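## 4. The Strip as an Intermediate State

Most households in our interviews described folding a T-shirt as one action. Pressed on the point, they described at least four, and disagreed with their spouses about the order. This section concerns the stage that got the least attention from anyone we spoke to: the long, low band of cloth that exists after the garment has stopped being a shirt and before it has become a rectangle. We call it the strip.

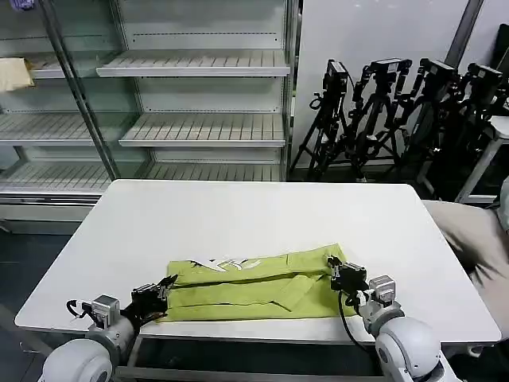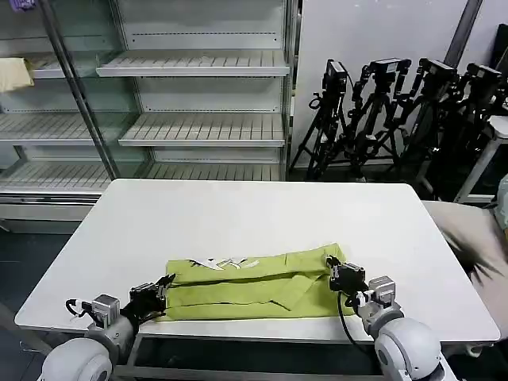

**Figure 3.** A yellow-green garment laid lengthwise along the near side of a white table. In both views a diagonal fold crosses the right half of the cloth.

*Working Papers in Domestic Practice, Issue 17, p. 30*

Folding manuals treat the strip with great confidence. Limsakul, whose scheme we follow in most other respects, gives it a single line drawing with parallel edges and no wrinkles, apparently of a shirt made from sheet metal. Maller skips it altogether and goes from "lay flat" to "fold in thirds" in the space of a comma. Neither author seems to have met a jersey knit.

The strip in Figure 3 is closer to what our participants produced. The cloth lies in a long horizontal shape, and the diagonal is plain enough that one could argue about it over dinner. Under Limsakul's scheme a diagonal at this stage is a fault, to be corrected by opening the garment and starting over. Of the 30 adults we interviewed, 14 said they would leave it. Several asked what the fault was.

We think they were asking a fair question. A diagonal fold has two possible futures. If the next fold falls across it, the slanted layer is trapped inside the packet and gives it a thick corner, which will annoy whoever stacks the shirts and trouble no one else. If the next fold misses it, the slant stays near the surface and the finished shirt looks as though it has been sat on. The same strip can therefore lead to a respectable outcome or a poor one, and scoring it as a failure on sight seems premature. We coded such strips as "recoverable," a term one of our coders found too kind.

### 4.1 Prints, labels, and the trouble with "front"

A second difficulty is deciding which side of the strip matters. In the first view of Figure 3 a white and black graphic print runs along the upper band of cloth. Retail instructions such as the Olteck shelf guide ask that any print end up centered and facing the customer. Home folders, who have no customers, were split. Those who kept shirts in stacks wanted the print showing; those who filed them upright in drawers wanted an edge of it showing; and one man kept his in a laundry basket year-round and regarded the whole discussion with pity.

The label presents the opposite problem, being small and wanted by nobody. Our Flillitz scoring sheet gave a point for a label tucked out of sight, until Anong Bunnag, who did the second round of coding, pointed out that people were using the label to find the neck. We dropped the point. Scores for the affected sessions were recalculated, and the ranking of participants did not change, to the disappointment of the participant ranked last.

### 4.2 Placement on the surface

Participants also tended to work close to the near edge of whatever they were folding on, however much room lay behind. The manuals advise the middle of the table. Arms, on the whole, advise otherwise. We did not score placement, and we would suggest that later studies leave it alone too, unless they can find a folder who will lean over for the sake of a diagram.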